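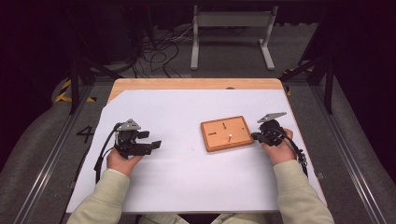 Leena Pelkonen asked what happens to the people at the benches once the cell at Tavside runs on its own, and whether they should be teaching it at all. Her question comes up at every site, so this page covers the staffing side along with the steps.

## Recording a board task by hand

1. Agree on the hours first. At Tavside, operators record for 2 hours per shift and do normal bench work the rest of the time. Recording hours are paid at the bench rate.
2. Lay the white sheet on the table and set the board on it, within easy reach of both grippers.
3. Pick up one gripper in each hand. Keep the cables to the outside of your hands.
4. Start with both grippers near the front edge of the table. Every take begins from this position.
5. Do the task at your usual pace. If you slip, finish the take and mark it as a miss in Zodel.
6. Stop after 64 takes and change operators.

## What changes on the floor

Output targets have to come down during recording. Ahonen left them alone for the first month, and people rushed their takes to catch up. Of 207 takes checked, roughly half had to be redone.

Afterward, the bench job becomes mostly loading, checking and clearing faults. Put the new duties and the pay grade in writing before the cell goes live.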